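台所まわりの机に布を敷く意味はあるのか　Jevska「Clillura」フェルト調テーブルクロスを使ってみて

3月　文＝鵜沢千紘
最終更新：3月（洗濯後の縮みについて追記）

机に布を敷けば仕事がはかどる、という宣伝文句をまったく信じていない。食卓ならまだわかる。食器の当たりがやわらかくなるし、天板の傷も隠れる。ところがJevskaの「Clillura」は、食材の小分けや下ごしらえの前段階、つまり袋ものを並べて仕分ける机に敷けと言ってくる。商品ページには「滑らない、響かない、散らからない」とあった。滑らないと響かないは布なのだから当然として、散らからないというのは布の性能なのか。そこが引っかかって買った。提供品ではなく、Duvanceの通販で自分の財布から出している。

結論を先に読みたい人のために書いておくと、机の上で袋や箱を扱う用途には使える。食材の粉がこぼれる可能性のある用途には勧めない。商品ページは後者を前面に出しているので、私の評価は辛くなる。

うちの作業机は、台所の脇に置いた長方形のテーブルだ。料理そのものはしない。買ってきたものをいったん全部広げ、冷蔵、冷凍、棚に分け、乾物は口を留め直し、粉は容器に移す。要するに中継地点で、ここが片づかないと台所も片づかない。もとの天板はつるつるした白い化粧板で、拭きやすいかわりに何を置いても滑った。とくに円筒形の包みがいけない。横に倒して置くと、ちょっと手が触れただけで転がって床に落ちる。ビスケットの筒を何度も割った。食べる分には問題ないと家族は言うが、袋を開けるたびに砕けたかけらが出てくるのは面白くない。

届いた箱から

包装は簡素で、布が畳んで薄い袋に入っているだけだった。折り目は深い。説明書には「数日敷いておけば自然に消えます」とあるが、うちでは縦の折り目が一本、ひと月近く残った。当て布をしてスチームを浮かせ気味に当てたら消えたので、最初からそう書いておけばいい話だ。この手の「自然に」は信用しないほうがいい。

色は暗い青緑を選んだ。商品名では「ディープティール」となっている。ほかに生成りと灰色があったが、生成りは醤油が怖く、灰色は埃が見えないのが嫌だった。届いた実物は通販の画面で見たよりだいぶ暗い。昼間は青緑とわかるが、夕方の室内灯の下ではほとんど黒に近く見える時間がある。明るい北欧風の食卓を想像して買うと、がっかりすると思う。写真の色味はもう少し正直に出してほしい。

表面は「フェルト調」。本物の羊毛フェルトではなく化繊の起毛で、Jevska自身もそう表記している。指でこするとわずかに毛羽が立ち、反対に撫でると寝る。匂いは開封した日に少しだけ気になって、翌朝には忘れていた。重さは台所のはかりで495グラム。思ったより軽く、片腕で抱えてベランダに出せる。その代わり、端を引っかけると簡単にずれる。

裏面には滑り止め加工がある、と書いてある。あるにはある。薄く点々と樹脂がのっていて、天板との間で多少はふんばるが、机の縁に腰を当てて作業していると、じわじわ手前に寄ってくる。夕方になると奥の天板が細く見えていて、毎日引っぱり直している。前に使っていたSitompulのデスクマットは重くて硬くて巻き癖もひどかったが、置いた場所から動くことだけはなかった。「滑らない」と言うなら、布の上の物だけでなく布そのものが滑らないことまで面倒を見てほしい。

滑らないのは本当か

上に置いた物のほうは、確かに滑らない。これは認める。化粧板の上では指で押せばすっと動いた小箱が、クロスの上だと角で引っかかって止まる。片手で袋を押さえなくても、もう片方の手だけでジッパーを閉められるようになった。たいした進歩に聞こえないかもしれないが、買い物帰りに袋をいくつも続けて閉めていると、この差はじわじわ効いてくる。

円筒形の包みも転がりにくくなった。起毛に少し沈むらしく、手が触れてもその場で揺れるだけで止まる。ただし強く払えばやはり転がる。商品ページの動画では筒を勢いよく弾いて、ぴたりと止まるところを見せていたが、うちで同じようにやったら机の端まで行った。床には落ちなかったので、半分くらいは本当ということにしておく。

困ったのは、滑らないことが裏目に出る場面だ。粉や粒の入った大きめの平袋は、これまでは天板の上を引きずって手前に寄せていた。クロスの上でそれをやると、袋は動かず布のほうがついてくる。重い袋の場合はいったん持ち上げて置き直すしかない。米の袋くらいになると腰に来る。つるつるの天板にはつるつるなりの良さがあったのだと、敷いてから気づいた。重いものを頻繁にずらして使う人は、この点を買う前に考えたほうがいい。

カップや計量容器のような軽いものは、安定するようでしない。底がきちんと平らなら問題ない。けれど布の折り目の名残や、下に紛れ込んだ輪ゴムの上に置くと、ほんの少し傾く。空のうちはいい。液体を注ぐと、傾いた分だけ目盛りがずれる。計量をするときは布をめくって天板の上でやることにした。めくるのが面倒で、結局は台所の調理台まで持っていくことも多い。机で完結させるために買った布のせいで机から離れるのだから、妙な話だと思う。

音のこと

「響かない」のほうは宣伝どおりだった。缶を置いても、箱を倒しても、こつんという高い音が消える。朝早く、まだ家の者が寝ている時間に仕分けをすることが多いので、ありがたい。とはいえ、同じことは古いバスタオルを敷いてもできる。試しに畳んだタオルと並べて缶を置き比べてみたが、音に関してはタオルのほうが静かだった。厚みが違うのだから当たり前だ。Clilluraが勝っているのは、タオルより平らで、見た目が洗面所っぽくならないという点だけになる。そこに金を払うかどうかは人による。

見た目は、悔しいが、いい。暗い無地の上に袋や箱が並ぶと、ひとつひとつの輪郭がはっきりする。白い天板では、透明な袋も白い袋も背景に溶けて、しまい忘れが出た。とくに透明な袋に入ったものの見落としは減ったように感じる。薄い色のラベルも目に入りやすい。「散らからない」の正体がこれだとすれば、わからなくもない。散らかっていることがよく見えるので、片づけたくなる。布が片づけてくれるわけではない。

黒っぽいものは逆に沈む。黒ごまの小袋、昆布、濃い色の粒もの。中身が暗くて袋が透けていると、夕方の明かりでは見失う。二度ほど、敷いたまま翌朝まで置き忘れた。乾物でよかった。

粉と水と脂

いちばん気にしていたところに移る。商品ページには「こぼしてもサッとひと払い」とある。これが怪しいと思って、わざとやってみた。

まず小麦粉。小さじに軽く一杯を落とし、乾いた手で払った。大きな山は取れる。しかし暗い布の上に白い粉がかすんだように残り、払えば払うほど毛の間に入っていく。粘着ローラーを転がしてやっと消えた。ローラーは使い捨ての紙を何枚も替えることになる。掃除機で吸うと布が吸い付いてしまい、片手で布の端を押さえながらの作業になった。化粧板なら濡れ布巾をひと往復させるだけで終わる量だ。サッと、という擬音は取り下げてもらいたい。

片栗粉はもっと悪い。粒が細かく、ローラーをかけたあとでも斜めから見ると白っぽい筋が残っていた。砂糖は意外と取れる。粒が毛の上にのっているだけなので、布ごと外に持ち出して振れば落ちた。ただ、室内で払うと床がじゃりじゃりする。コーヒーの粉は目立たない。目立たないだけで、次に白い皿を置いたときに底につく。どれがましかと聞かれたら、目に見えるだけ小麦粉のほうがましかもしれない。

水は弾くと書いてあって、弾く。ただし最初のうちだけで、水滴を置いたまま放っておくと、やがてじんわり染みる。11分で染みた。撥水をうたう布としては早いのか遅いのか知らないが、袋についた結露を気にせず置いておけるほどではない。冷凍庫から出した袋をそのまま置くと、持ち上げたときに布が湿っている。乾けば輪じみにはならなかった。そこはほっとした。

脂は試したくなかったが、試すまでもなくやってしまった。ベーコンのパックを開けたときに縁から少し垂れたのだ。すぐに紙で押さえ、中性洗剤を薄めて叩いた。色の濃い布なので、乾いてしまえばほとんどわからない。触ると毛がそこだけ固まっている。洗濯して戻ったが、肉や魚のパックをこの机で開けるのはやめた。置くだけなら、袋の外側が汚れていないことを見てから、薄いトレーに載せている。起毛の布に生ものの汁が入ったらと思うと気持ちが悪い。説明書には食品との接触について一行も触れていない。下ごしらえの机に敷けと宣伝しておいて、その話がないのは不親切だ。

洗う

洗濯機は可、乾燥機は不可。表示どおりにネットに入れて弱水流で回し、陰干しした。乾きは早い。朝の洗濯で昼過ぎには敷けた。

追記になるが、洗濯を繰り返すうちに短いほうの辺が縮んだ。最初は気のせいかと思い、机の縁からの垂れ具合を見ていたが、左右の垂れは変わらないのに手前だけ短くなっている。いまのところ使うのに支障はない。ただ、天板にぴったりの寸法を選ぶのは避けたほうがいい。サイズ表のひとつ上にしておけば、手前にずれてくる分もごまかせる。

毛玉は、腕がよく当たる手前側に出た。小さいものがぽつぽつと。衣類用の毛玉取りで刈れるが、刈ったところだけ色が少し薄く見える。使って4週間でこうなるなら、来年の今ごろどうなっているかはあまり楽観していない。裏の樹脂の点は、いまのところひとつも剝がれていない。むしろ先に剝がれそうだと踏んでいた場所なので、ここは見立てが外れた。

静電気については季節もあると思う。乾いた日に勢いよくめくるとぱちっと来るし、薄いポリ袋がくっついてくる。ラップの切れ端も貼りつく。商品レビューに「埃を吸う」と書いている人がいたが、たしかに一日敷いておくと白い糸くずがあちこちに見える。灰色にしておけば見えなかっただろう。見えないほうがいいかと言われると、それも嫌だ。

Sitompulのマットと比べる

先に使っていたSitompulのデスクマットは、もともと書き物用で、台所のことなど何も考えていない製品だ。それなのに粉の始末だけで言えばこちらの圧勝になる。表面がつるりとした合成皮革で、濡れ布巾で拭けば終わる。匂いも移らない。重いので動かない。欠点は、硬くて丸められないこと、角が反り返って袋の口を引っかけること、机全体を覆える大きさがないこと。缶を置いたときの音も、天板に直接置くのとさほど変わらなかった。

いまは両方を使っている。机全体にClilluraを敷き、粉をいじるときだけ上にSitompulを重ねる。見た目はひどいものだし、二つ買ったことになる。クロスだけで全部まかなえると商品ページは言っていたはずだ。これから揃える人には、まず手持ちの大きなお盆を一枚、粉用に決めることを勧めたい。お盆の上で開けて、お盆の上で移し替えて、そのまま流しに持っていく。専用の布はそのあとで考えても遅くない。

値段については、安くはないが腹が立つほどでもない、というあたりだ。Duvanceでは同じ布の小さいサイズも扱っている。そちらは箱ものを並べるだけの人向けで、袋ものを広げるには狭い。私は大きいほうを選んでよかったと思っているが、畳んでしまうときの嵩は相応にある。引き出しに入れるつもりなら先に測っておくこと。

どういう人になら

食卓と作業机が兼用で、昼は袋や箱を広げ、夜は片づけて食事をするような家には合うかもしれない。音が消え、箱が滑らず、見た目も落ち着く。封を切らずに仕分けるだけなら、先に書いた欠点の多くは出てこない。小さな子どもがいて机の上で缶や積み木を扱う家にも、まあ悪くない。

封を切る人、量る人、こぼす人には向かない。私は全部やるので、本来なら返品してもよかった。返品していないのは、朝の音が静かになったことと、透明な袋を見落とさなくなったこと、その二点のためだ。どちらも商品ページでは小さな字でしか書かれていない。Jevskaは何を売っているのか、自分たちでもよくわかっていないのではないかと疑っている。

五つ星で付けるなら2。封を切らない用途に限れば4。間を取って3にする気はない。そういう平均を出しても、どちらの人の役にも立たないと思う。

気になったことをもう少し。縁の始末はまっすぐ縫ってあるが、一か所だけ糸の端が出ていて、引っぱるとほつれそうだったのでライターで炙った。問い合わせたところ、交換するとの返事はすぐに来た。対応は丁寧だった。ただし返送用の箱はこちらで用意してくれとのことで、面倒になってやめた。タグは裏の隅に縫いつけてあり、敷くとその部分だけ布が浮く。軽いカップをよりによってそこに置いてしまうことが何度もあり、糸切りで外した。洗濯表示が載っているので、外す人は控えを取っておくといい。

匂い移りは、カレー粉の袋を一晩置いておいたら少しあった。風に当てて消えた。ぬかや干物で試す勇気はない。

猫を飼っている家の感想も知りたいが、うちにはいないのでわからない。あの起毛は爪に良さそうだ、とだけ書いておく。

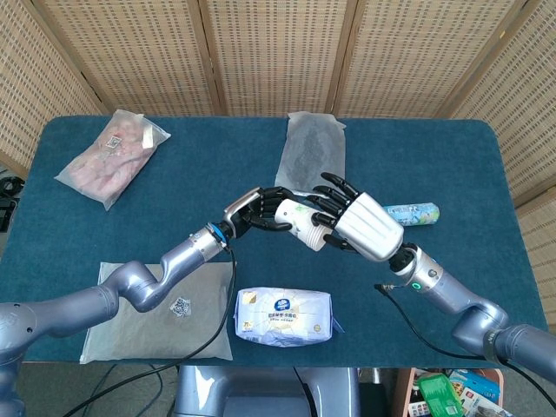 鵜沢千紘（うざわ・ちひろ）
台所道具ライター。収納と保存容器の記事を担当

クロスは暗い青緑。大きなベージュの平袋には灰色がかった粉、奥の半透明の袋には濃い灰色の粒。こういう袋の中身が外に出たときのことを考えると、やはり粉の節に書いた評価は変えられない。透明な袋の生肉も同じで、載せておくだけならともかく、この布の上で口を開ける気にはならない。水色の円筒形の包みは横にして置いてあり、布の利点がいちばん出るのはこういう形のものだと思う。

洗濯後の縮みは引き続き見ていく。短い辺がこれ以上詰まるようなら、また書き足す。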